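In Defense of the Snack Drawer

I have a drawer in my kitchen that holds cookies and nothing else, and I'm done feeling bad about it.

Everybody wants you to hide the treats now. Top shelf, back of the closet, locked tin. I think that's nonsense, and I've been arguing about it with half of Jallbridge for years.
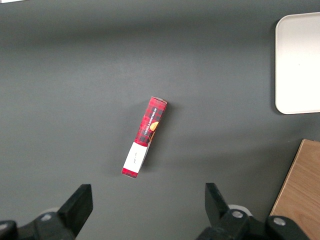
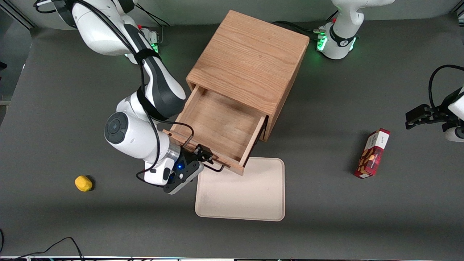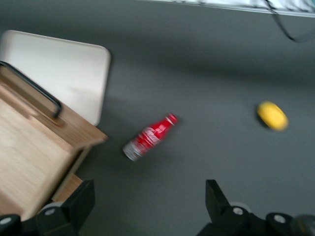

Page last changed April 8, 2021

So, my case. When I was a kid the good stuff lived on top of the fridge, and all I thought about was the top of the fridge. I'd drag a chair over and eat 5 of whatever it was, standing up, listening for the car. I don't even think I tasted them!

Then I moved into a place on Firetti Street with hardly any shelves, so the cookies went in a low drawer by the stove. Same cookies, no chair. By May I was having two with my coffee and forgetting about the rest (a box went stale on me once, a first in my life).

I know, I know - drawers don't work for everyone. If an open box bothers you, skip it. But the people who write those kitchen columns act like a shortbread is a loaded weapon. It's butter and flour. Put it where you can reach it, sit down, use a plate if you're feeling fancy.

My drawer sticks a little in humid weather and I have to yank it. I keep meaning to rub some wax on the runners.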